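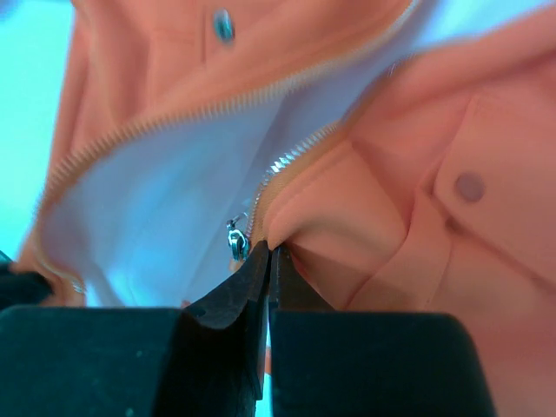

3. Witness appeals in the local press

3.1 Material

The appeals studied in this section were issued by the police press office in Sostatgate and carried by the district's newspapers and radio websites. An appeal, as we use the word, is a short notice that reports a street robbery or an assault and asks people who saw something to come forward. Notices about missing persons were left out, as were those that dealt only with stolen vehicles. We also left out notices in which an arrest had already been announced, because the wording changes a good deal once a suspect is in custody.

The final set contains 31 appeals. The last of them was issued on 26 May 2022. For each one we kept the original text from the press office and every version of it we could find in the local outlets. The originals came from the office's own mailing list. The published versions came partly from the outlets' websites and partly from the Biswas clippings collection, which holds print pages that never went online. Where a newspaper had changed a story after first publishing it, we used the earliest version available to us.

The texts were stored and coded in Pikex. Each mention of a person's clothing, build, age, voice or direction of travel was marked as a separate item and linked to the matching item in the original. Two coders worked through the full set on their own and then compared results. Most of the differences between them had to do with where one item ended and the next began. A phrase such as "a dark top with the hood up" can be read as one item or as several, and we settled on treating the garment, its color and the way it was worn as distinct items.

3.2 What the outlets kept

Clothing was the part of the description most likely to survive. Outlets that cut an appeal to a few lines still tended to name the upper garment and its color. Build and age were dropped more often, and voice was dropped nearly every time. Direction of travel was kept by the smaller outlets, whose readers know the streets by name, and left out by the regional ones.

Color words were usually copied without change. When they were changed, the new word was almost always a plainer one. Shades became basic colors, and two-color garments were given the name of the main color only. In seven cases the garment itself was changed as well: a "jacket" became a "coat" or a "top," or the other way around. These changes look small on the page, but they matter to a reader who is trying to match a notice against something seen in passing at a bus stop or outside a shop.

Fastenings, linings and collars were mentioned in few of the originals and hardly ever reached print. We asked the press office about this. The reply was that officers taking first statements do not ask about such details unless the witness brings them up, and that the details reach the written appeal only if the investigating officer thinks they would help. There is no written rule on the matter. The form used for first statements in Sostatgate has a single line for clothing, while the form used in the neighboring district of Pledlow has a separate line for each garment and a box for fastenings.

The Pledlow form seems to make some difference. The Pledlow appeals we read for comparison were not coded in full and are not part of the set, so we can offer only an impression, but they named fastenings more often and were less likely to use a general word such as "top." The longer descriptions did not get more space in the newspapers. Editors cut them to about the same length as the others, and the additional items were usually the first to go.

Figure 2. Orange long-sleeved jacket with metallic snaps, front partly open, on a white surface.
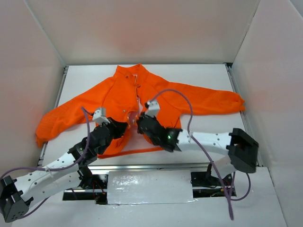 3.3 Order and emphasis

The order of items in a published appeal followed the original closely in the first paragraph and loosely after that. Outlets liked to open with the place and the injury, then give the number of people involved, then the descriptions. Where more than one suspect was described, the first kept most of the detail and the second was often reduced to a single phrase. In the originals the space given to each suspect was more even.

Headlines used clothing only when the color was unusual. A black or gray garment never appeared in a headline in our set. Bright garments did, and in those stories the color was then repeated in the body of the text, sometimes more often than the place or the time of the incident. An officer we spoke to in June was uneasy about this. In the officer's view, a bright garment is the first thing a person gets rid of, and calls that come in on the strength of color alone take up staff time - although the officer agreed that such calls had helped in the past.

3.4 Limits

The set is small and comes from one press office. Sostatgate's largest newspaper prints roughly 2000 copies, and its habits may not be those of bigger titles with their own crime desks. We also do not know how accurate the original descriptions were. A few of the cases ended in court, but the court papers we were able to read did not say what the accused had been wearing, and we made no attempt to trace the witnesses.

A further limit concerns radio. The station websites post text versions of their bulletins, and these were coded along with the rest, but the spoken bulletins were not recorded. Presenters shorten copy as they read, so the posted text probably contains more detail than listeners heard. The social media posts made by the same stations were left for later work.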